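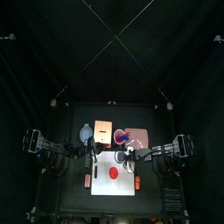 White board on the table, with a block on either side and the cup behind.

Trolliter Service Desk
Ticket 1534: Metal cylinder does not stand level on red round
Site: Henduncombe
Category: Table equipment
Priority: Normal
Status: Awaiting parts

Last updated: 10th July

Summary of the fault

The site reports that the short metal cylinder supplied by Grgić rocks when it is placed on the red round and lightly touched at the rim. The site's first report attributed this to the Tasberg board. The service desk was asked to establish whether the board, the round or the cylinder should be replaced under the supply agreement.

The report also stated that small articles had been left on the board between sessions. The site was reminded that the surface should be cleared before any level reading is taken.

Entry 1: Initial response

The site was asked to confirm the following:
- that the board lies flat and is the correct way up;
- that no packaging remains beneath it;
- that the cylinder has no dent or raised edge on its base.

The site confirmed the first two points. It was unable to confirm the third, having no suitable straight edge, and one was sent from stores.
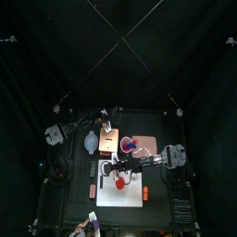

Articles on and around the board, with the pink cutting board and plastic bag at the back right.

Entry 2: Clearing the surface

The site was instructed to lift all articles from the board and to set them down elsewhere on the table. The cup may remain behind the board. Plastic bags should be folded and put away, as a corner trapped beneath the board is sufficient to affect a reading.

The board was then checked with a spirit level along both sides and from corner to corner. All readings were satisfactory. The site wiped the board with a dry cloth and repeated the readings with the same result.

The Tasberg board is therefore excluded as the cause, and the request for a replacement board has been withdrawn.

Entry 3: Checking the cylinder

The straight edge was received and applied to the base of the cylinder. No dent, burr or raised edge was found. The diameter was measured at 32 mm, in agreement with the supplier's drawing. The cylinder was then stood upright on the round and the rim touched at four points in turn. Movement was reported at two of them. 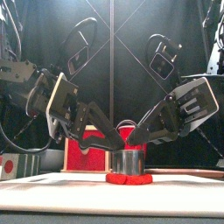
Entry 4: Comparison on the bare surface

The site was asked to repeat the rim test with the cylinder standing directly on a plain, hard surface. No movement was reported at any point. The test was carried out three times.

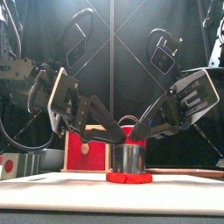
Metal cylinder upright near the centre of the white tabletop.

Finding

The fault is attributed to uneven thickness in the red round. The cylinder and the board are both within tolerance and should be kept in use.

Action required

1. The site is to set the present round aside and label it with the ticket number.
2. Stores will issue two replacement rounds, part 400. Delivery is expected in August.
3. On receipt, the site is to repeat the rim test and enter the result on this ticket.
4. The present round should not be trimmed, ironed or pressed under weights.

The ticket will remain open until the result has been entered.

Contact the Trolliter Service Desk | © Trolliter | Back to top

This site uses cookies to keep you signed in. Accept or manage your settings.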